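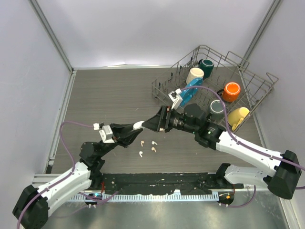 Mugs in a wire dish rack, two robot arms over the table

Kotari shares after the earnings call, worth holding?

soltside_sam
Down 12 percent since the call. Hardware sales flat again, they want everyone looking at subscriptions now. I bought in January so yeah, not happy. Anyone adding here?

Rawat40
Adding. Small. Subscriptions renew, hardware doesn't. Margin on that side is way better and the street is still pricing it like a box seller.

dividendmoose
Disagree. Read the footnote, they moved warranty plans into "services" this quarter. Take that out and growth is roughly 3 percent. Thats not a services story.

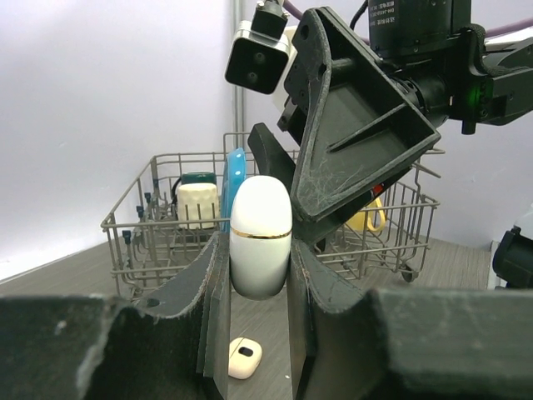 Also the buyback is funded with debt. Didn't like that at Skarnonero and don't like it now.

Rawat40
Skarnonero had no cash. Kotari has plenty. Not the same thing at all

K. Appiah
Moose is right on the warranty plans, wrong on the debt imo. Rate is low and it's fixed. What bugs me is churn, they stopped giving the number. Why stop if its good?

soltside_sam
Wait they stopped? Missed that. Which page

K. Appiah
Page 40 of last year's report had it. Gone from the new one. 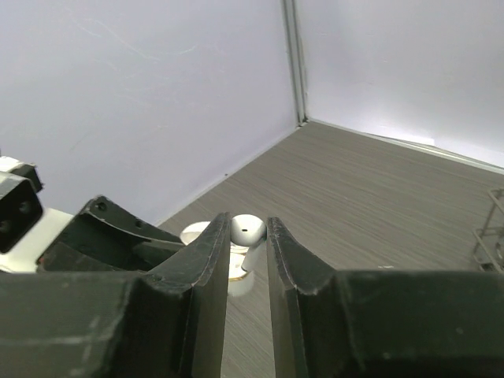 Last edited: 2020-05-23

tetsuya_m
Long time holder, 193 shares. Not selling over one quarter but not buying either. Want to see churn come back in the report first.

Rawat40
You'll pay more by then.

dividendmoose
Or less lol. Sam what's your cost basis, you never said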